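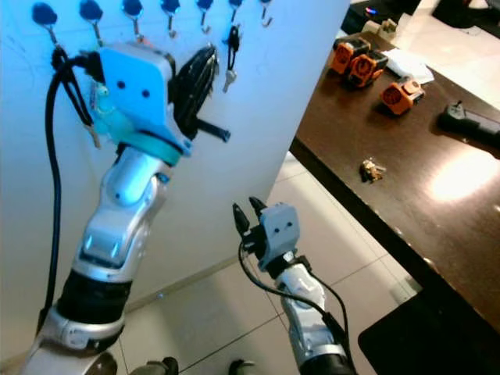

*The key hooks on the white panel, dark blue caps and all.*

I promised in my last post to write about the keys, and I have postponed it because it seemed too small a subject. But three readers have written to me about hooks since then, so it is perhaps not so small.

When we moved to Itdale, all our keys lived in a soup bowl. Every morning I put my hand in the bowl and took out the wrong one. There was the key for the cellar, the key for the bicycle shed, a key for the letter box, and several keys which open nothing that I have found. In May I lost the shed key for 13 days. It was in the bowl the whole time, under a packet of seeds.

So I decided for hooks in a row. The caps are dark blue and rounded, and under each one a thin wire bends down. I ordered them from a small shop called Plattner, and I liked them because the cap gives the eye something to find when the corridor is dark. The wire is thin enough for any key ring I own.

The spacing took me a whole evening. My first plan was to put them close together, but then two lanyards hang into each other and you have again a bowl, only a vertical one. I marked the distance with a pencil, changed my mind, and marked it again. Some faint scribbles are still on the white surface at the left side. I have tried a soft rubber on them and it helped a little. I will paint over them when I have the paint open for another reason.

My rule now is that a key must have a loop before it may go on the wall. A bare key on a wire slips off too easily, at least in my hands. I use black loops, which I cut from old cord and from lanyards. The one on the sixth hook came from a fair in Flurnunura and I had kept it for years without any purpose. The silver key hangs well under the black strap and I can recognise it from the door.

I do not use labels. I tried paper ones and they became grey and soft in a month. Each key simply has its place, and after 30 days I did not need to think any more. A hook may also stay free – I find it restful to have space for a key that has not come yet.

The next subject will be the drawer with the batteries, which is worse.

2/25/26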